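Home | Celebs | Babies | Ask | Log in

Did the Pritach twins ever get their names announced?

Yayra Bawa
I've been following the Kalogeropoulos baby news since May and I'm lost! She posted two tiny hats and no names. Did I miss it?

Apolline Le Goff
You didn't miss much — she told the Sarnance podcast they're waiting until the christening. I read through 426 comments under the hats and everyone's guessing Greek names (my money's on Daphne for the girl).

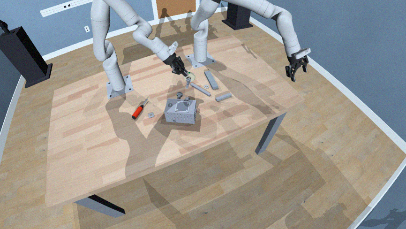

She did say one is named after her grandmother, so that narrows it down a bit.

pitis_mom3
names are out i think?? check her stories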